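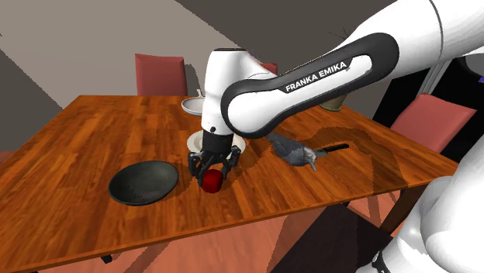

The contact problem from the last post is mostly fixed. It was friction, and I had spent two evenings in the solver settings before I looked there. Notes follow, in the order I should have done things.

For anyone arriving from a search engine: Kitska is my hand build. The mechanical half sits on a bench at Skokeck, the shared workshop where I rent a shelf and half a drawer. The other half is a simulated version on the desktop at home, which is where the grasping gets worked out before I risk any gear teeth on it. The simulator is Haduto, which I have been using since the spring and still have mixed feelings about.

The symptom was creep. The fingers would close on an object, the contact forces would settle to sensible values, and the object would then slide towards the palm at a constant speed with all the joints stationary. A real object does not do this. If the grip is good enough to hold it, it stays put, and if it isn't, it speeds up as it goes. Constant velocity under constant load is a numerical signature, and I read it as the solver running out of iterations.

So I raised the iteration count. The creep got slower and the frame rate got much worse. I then cut the time step, with the same result. At 4 substeps per control tick the creep was slow enough to ignore on a short grasp, but anything held for longer still ended up against the palm.

What I had missed was in the material table. Haduto lets you set friction per body and then combines the two values at each contact. I had assumed it took the larger. It multiplies them. My fingertips had been given a high value to stand in for the rubber, and the objects had been left at the importer's default, which is low. The product was lower still, so the grasps were sitting right at the edge of the friction cone and the solver was letting them drift along it. It is documented, on a page about importing meshes, under a heading about scale.

I set the objects to something reasonable, put the iterations back where they were and the creep dropped to a level I can't see on the plot. Two evenings.

The second change was collision shapes. Up to now every object had used its visual mesh for contact, on the theory that this was the accurate option. It is accurate in the sense that the triangles are where the surface is. It is poor in that a rounded surface made of flat triangles gives you a contact normal that jumps as the fingertip moves across it, and a fingertip rolling over a jumping normal chatters. I have replaced the apple with a sphere and two smaller spheres for the shoulders. The crockery now uses convex pieces, generated offline and cached. Loading a scene takes less time as a side effect.

The die needed more thought. A plain box is wrong because the corners are heavily rounded and the fingers often land near them. A box with a margin works, but the margin has to be subtracted from the half-extents or the object grows. I forgot to do that, and for most of a morning the fingers were stopping 5 mm away from a surface they believed they were touching. Contact forces all looked perfect. The gap was only obvious once I moved the camera in close to the hand and turned off the smoothing on the fingertips.

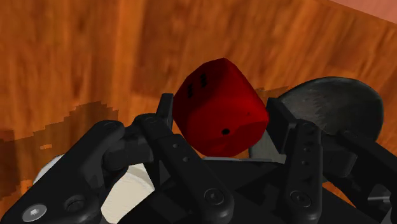
With the margin corrected, the pinch grasp is repeatable enough to tune against. I run each grasp with the starting position of the object nudged by a small random offset and log the normal and tangential force at every fingertip contact. The quantity I care about is the ratio of the two compared with the friction limit. If one finger is close to its limit while the others are loafing, the grasp will hold in simulation and fail on the bench, where the rubber is never as clean as the number in the table.

Judit Csizmadia suggested plotting the worst finger only, and it is a much better plot. The average hid everything. With the worst finger on its own it is clear that my closing sequence is at fault: the fingers all get the same closing speed, whichever arrives first pushes the object into its neighbour, and the final load is whatever happens to be left over. I have added a short pause on first contact. A finger that registers force holds its position until an opposing one has also registered, and then they ramp together. The logic is a few lines. Getting it to release the pause cleanly when the second contact never comes was rather more than a few lines, and is still not pretty.

Control runs at 30 Hz for the hand targets, with the joint loops running faster underneath. I know this is slow. The servo boards are the limit, and there is no point tuning a simulated hand to a rate the physical one can't accept.

On that subject, the physical one. The replacement servos from Bodnár arrived in May and all but one are fitted. The last has a horn with a different spline count from the others in the same bag, which I have written to them about. Mass of the completed hand with cabling is 860 g on the kitchen scales, heavier than I had entered in the model, so the model has been updated. Nearly all of the difference is wiring and screws. I had been treating both as free.

The extra mass matters at the wrist. The simulated arm carries the hand without complaint, because I gave it ideal joints, and an ideal joint will carry a piano. I have now put torque limits on it. The reaching moves over the table look the same as before except at full stretch, where the wrist sags slightly and the approach comes in low. I could add a feed-forward term for this – I probably will – but for the time being I have moved the far objects closer to the base.

Other odds and ends from the log:

The shadow edges in my close-up camera views are blocky. It is the shadow map resolution and has no effect on the physics. I've left it alone as it costs memory to fix.

The scene randomiser can place objects overlapping. Haduto resolves this on the first step by firing one of them across the room. I now let everything settle and discard any scene in which something has moved further than its own width.

Joint friction in the fingers is still a guess. I need to measure it with the tendons off, and that means taking the hand apart again, so it will be done when the odd servo is swapped.

Next job is getting the pause logic onto the real boards. They have no force sensing, only motor current, and the current trace from the first finger I tried is mostly gearbox noise. I have a filter that makes it readable at the cost of a delay longer than the pause itself. Suggestions welcome in the comments, particularly from anyone who has done this with cheap servos.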